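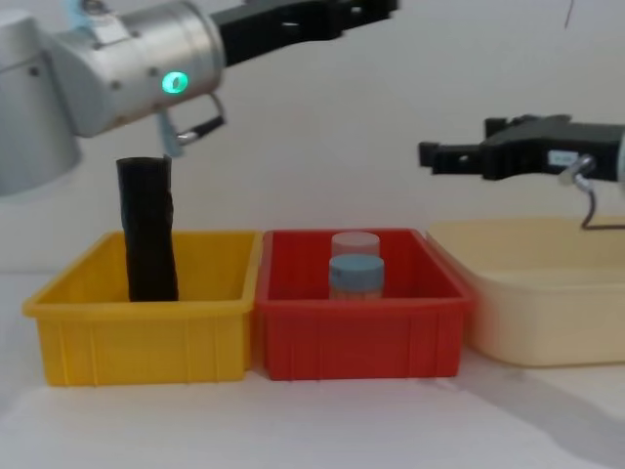 Veltbridge business park to lose water supply overnight for main replacement

July 3, 2021

Occupiers of the Veltbridge business park will be without mains water on 14 nights between now and the end of September while a cast-iron distribution main is taken out of use and replaced in polyethylene.

The work covers 462 metres of pipe beneath the estate road, from the roundabout at the northern entrance to the boundary valve beside Unit 9. The contractor is Magnusson, which completed the first phase on the adjoining public highway in the spring. The estate is managed by Pilby, which issued the shutdown schedule to tenants this week.

The existing main was laid when the park opened and has a nominal bore of four inches. It has burst repeatedly over the past three winters, most seriously in January, when the road outside the loading yard was closed for two days and several ground-floor units had no supply until the following evening. A condition survey carried out after that failure found heavy internal scaling and wall loss at the joints, and recommended full replacement in place of further patch repairs.

The new pipe will have an outside diameter of 180 millimetres and will be installed mostly by directional drilling, with launch and reception pits at the edge of the carriageway. Open trenching will be limited to the section past the substation, where the depth of the electricity cables rules out drilling. Service connections to individual buildings will be transferred one at a time once the new main has been pressure tested, chlorinated and sampled.

Shutdowns will run from 8 pm to 5 am. Pilby said the hours had been chosen after a survey of tenants showed that most water use on the estate stops before 7 pm. Two occupiers with continuous processes, including the coatings firm Gurero, will be fed by a temporary overland line with its own meter. Any other business that needs water during the night should apply to the estate office at least five working days before the date shown for its building.

Sprinkler systems present a separate difficulty. Four buildings draw their sprinkler supply directly from the main without a storage tank, and these will be unprotected while the valves are closed. Pilby has arranged a fire patrol for those nights and has asked the tenants concerned to inform their insurers in writing. Hot work is prohibited in the four buildings during any shutdown.

Tenants may notice discoloured water when the supply is restored. The advice is to run the cold tap nearest the incoming stopcock until it clears, and to leave water heaters, drinks machines and ice makers isolated until then. Filters on process equipment should be checked the next morning. Pressure at the far end of the estate is expected to rise by up to one bar once the new main is in service, and buildings with older pipework may need a reducing valve on the tenant's side of the meter.

Traffic will be controlled by temporary signals on the estate road, with a 10 mph limit past the pits. Access for lorries over 7.5 tonnes will be by the southern gate only. Parking will be suspended for 200 metres on the west side, and the cycle shelter next to the bus stop will be moved to the visitor car park.

Reinstatement of the road surface is included in the contract. The old main will be capped at both ends, filled with grout and left in the ground.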